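Shop Resources > Checklists > Workroom Walk-Through

WORKROOM SAFETY WALK-THROUGH, WITH COMMENTS
Bullar Alterations & Pressing, back workroom and fitting area

Done before opening. Mark OK, FIX or N/A. Comments go right under the item, keep them short. Carry open items over from the July sheet.

ENTRANCE AND FITTING AREA

Front mat flat, no curled corners - OK

Fitting platform steady - FIX
Rocks on the left when you step up with weight on the heel. Shim worked loose again. No bridal fittings on it till it's level, use the floor and the low stool.

Mirror brackets tight - OK
Checked all 4.

Pins off the floor - FIX
Found several along the curtain line. Run the magnet sweeper after every fitting, not just at close. Customers are barefoot in there.

Curtain rod and rings - OK
Squeaks. Not a safety thing.

SEWING STATIONS

Machines off and needles up at close - OK
One left on at the hemming station, light still warm. Counted as OK this time, wont be next time.

Needle guards on - FIX
Industrial straight stitch has no guard. It's in the drawer with the zipper feet. Put it back on before anybody runs denim.

Belt cover on the Pascual serger - OK
Screw replaced, sits flush now.

Foot pedals clear, cords not under chair wheels - FIX
Blindstitch cord has a flat spot from the caster. No bare wire but tape is not a repair. Order a new cord.

Shears stored closed - OK

Seam rippers capped - FIX
Caps missing again. Loose ones go in the tin, not the apron pocket.

Chairs, all casters present - OK

TABLES AND FLOOR

Table edges smooth, nothing to snag fabric or skin - OK
Ran an old stocking along every edge, no pulls. Do it this way, fingers miss things.

Tables don't wobble - OK
Cutting table feet adjusted since last sheet.

Walkway 4 feet clear between cutting table and racks - FIX
Prom bags stacked in the aisle. Move to the upper rail. If the rail's full call people to pick up.
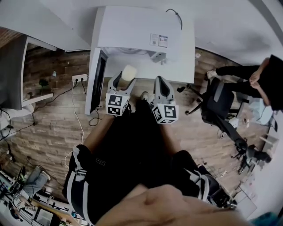
White table by the wood floor.

Floor swept, threads and scraps in the bin - OK
Bin was full though. Empty it at lunch too when it's a prom week.

Floor boards, no raised nails or splinters - OK
One board by the thread wall is starting to lift, watch it.

Rack wheels locked - FIX
Long gown rack rolls by itself. One lock snapped. Wedge for now, new caster on the list.

PRESSING

Iron hoses and cords - OK
No cracks. Hose holder on the Wustano boiler iron bent back into shape, holds fine.

Boiler pressure let down before filling - OK
Read the card on the wall. If you can't find the card ask, don't guess.

Irons on rests, never face down on the board - OK

Board cover - FIX
Scorched through at the point, padding showing. Replace this one today, spare cover is under the stairs.

Water jugs labeled - FIX
Two jugs with no label next to the spot cleaner. Dumped both. Label BEFORE you fill.

Pressing area fan working - OK
Dusty. Unplug before you clean the blades.

ELECTRICAL AND FIRE

No daisy chained power strips - FIX
Strip into a strip behind the button cabinet. Unplugged it. The steamer is 2000 watts and gets it's own wall outlet, period.

Outlet covers - OK

Extinguisher on hook, needle in the green - OK
Tag is good. Don't hang tape measures on it.

Exit door opens all the way - OK
Garment boxes were close to the swing, pushed back.

Smoke alarm tested - OK

Lint behind the machines and under the dryer vent - FIX
More than last time. Vacuum, dont blow it around.

Stock on top shelf, nothing over 50 pounds - OK
Lining rolls are well under. Heavy canvas goes bottom shelf only.

FIRST AID AND CHEMICALS

Kit stocked - FIX
Out of finger bandages, low on burn gel. Tweezers there.

Eye wash bottle in date - OK

Spot cleaner cap tight, stored away from heat - OK
Bitalow chalk remover moved to the lower cabinet with the rest. Keep gloves with it.

Used needles in the sharps jar - OK
Jar near the line. Swap next time.

ORDER LIST FROM THIS SHEET
- cord for blindstitch
- locking caster, gown rack
- finger bandages, burn gel
- ripper caps (or just new rippers, cheaper)
- pins, box of 700

Left for next walk: lifting floor board, platform shim if hardware store's closed, sharps jar. Initial the bottom and clip it behind the ticket counter.

Related items
Opening and Closing List for Alteration Shops
Boiler Iron Care Card
How to Tag Bridal and Prom Orders
Sewing Machine Oiling Schedule
Fitting Room Rules to Post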